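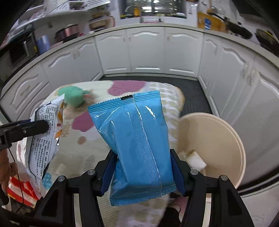 PIRKUM, 24 September 2024

Streaming services should stop splitting their seasons in half. Billora put out six episodes of "Nogueira" this month and is holding the rest until December. By then I will have forgotten who robbed whom.

Bernice Asante, who writes the show, told a local paper she built it as one story. I believe her. Episode six ends in the middle of an argument.

I pay $18 a month. A weekly schedule would suit me fine, and so would the whole thing at once. A gap that long mostly helps the billing department.

57 comments
800 shares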